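Filed under: Shop Guides > Two-Arm Bench > Simulation

4. Setting up the bench scene before you run anything real

Written by Pei-shan Wei for the Jedeck shared workshop. Last checked 15/10/2024 against Arkix build 228.

You will hear that once a job works in simulation, it works on the bench. I don't believe it, and you shouldn't plan your evening around it. A simulated run will catch a bad base position or a reach that was never going to happen. It tells you very little about how a thin handle behaves between two real fingers. Use this section for the first kind of problem and stay suspicious about the second.

Before you start, finish section 3 (bolting down the base plates). The scene has to copy your measurements, so wrong numbers on the bench give you a wrong scene.

4.1 Load the room and the table

1. Open Arkix and load the bench file from the Flamoleck folder. Don't use the one marked "clean." It has a perfect table and bare walls, and every vision test looks good in it.

2. Set the table first, then the arms. If you move the table later, the arms do not follow.

3. Type in the base plate positions from your own sheet. The defaults belong to an older bench and are off by 126 mm on one side.

4. Add the bin and the scoop. Leave some clutter on the tabletop — a stapler, a notebook, whatever your bench collects. A scoop alone on a bare table proves nothing.

5. Run the pickup once at quarter speed and pause with the scoop held by its handle, bowl hanging over the table. Check that the second arm is up and well away from the bin.

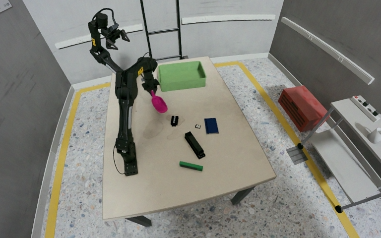
4.2 Check the overlap between the arms

6. Turn the view until you can see both arms separately. From some angles the links overlap on screen and look like one machine. Do not judge clearance from a single view.

7. Step through the motion in small moves. Write down the smallest gap you find between the two arms. Anything under 100 mm, go back to step 3.

CAUTION: The collision warning in Arkix ignores cables. Ours bow out at the base and loop over the upper joints, and they will snag long before the links touch. Check them by eye on the real arms with the power off.

Note: The Dương gripper profile loads with its own grip force, and the number looks very confident. I would not trust it for anything with a narrow handle. Start low and raise it on the bench.

4.3 Check the gripper view

8. Switch to the view that looks out past the fingers. The fingers should show on both sides with the work area between them. If only one finger is visible, the camera mount is turned. Fix the mount in the file and leave the picture alone.

9. Open the gripper all the way. Look for the bin and the scoop. You want to know what the other arm hides, and it usually hides more than the setup notes claim. Here its wrist covers the middle of the scoop, and any program that needs the whole outline is going to be guessing.

10. Compare the straight lines in the room. The wide lens setting bends the walls, so don't measure distances off this view.

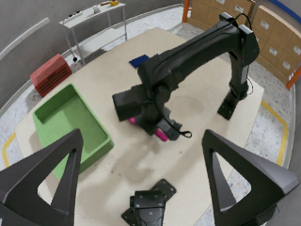
Fig. 4-2. Gripper view, fingers open, with the other arm's wrist over the scoop.

11. Save the scene under a new name. Saving over the bench file wipes out everyone else's base positions, and it has happened here before.

4.4 Moving to the real bench

Run the same motion on the hardware at low speed, with the scoop off the table and one hand near the stop button. Do it 4 times. Then put the scoop back and repeat.

If the real arm misses and the simulated one doesn't, believe the real arm. Measure the plates again and check the table height before touching the program. We lost most of January tuning grip settings for a table that had been entered too low.

Stains and shadows on the tabletop can also throw off the camera. The scene has a few marks on the surface, but they won't match yours. Test with your own lights on. Section 5 covers the lighting.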